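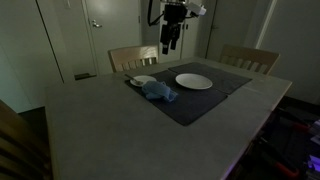
Chez Skenach, le bras qui dresse le couvert fait une petite pause

Pas de panique, chers lecteurs, et surtout pas de blessé ! En septembre, la pince du robot de table mis au point par Skenach s'est ouverte toute seule au-dessus d'une assiette, qui n'a pas survécu (paix à son âme). L'équipe, qui en était tout de même à son essai 631, a préféré arrêter les démonstrations pendant 10 jours, le temps de remplacer un connecteur fatigué fourni par Condine. Les essais ont repris tout doucement, à vitesse réduite, avec deux personnes près de l'arrêt d'urgence, et nous leur souhaitons bien du courage pour la suite !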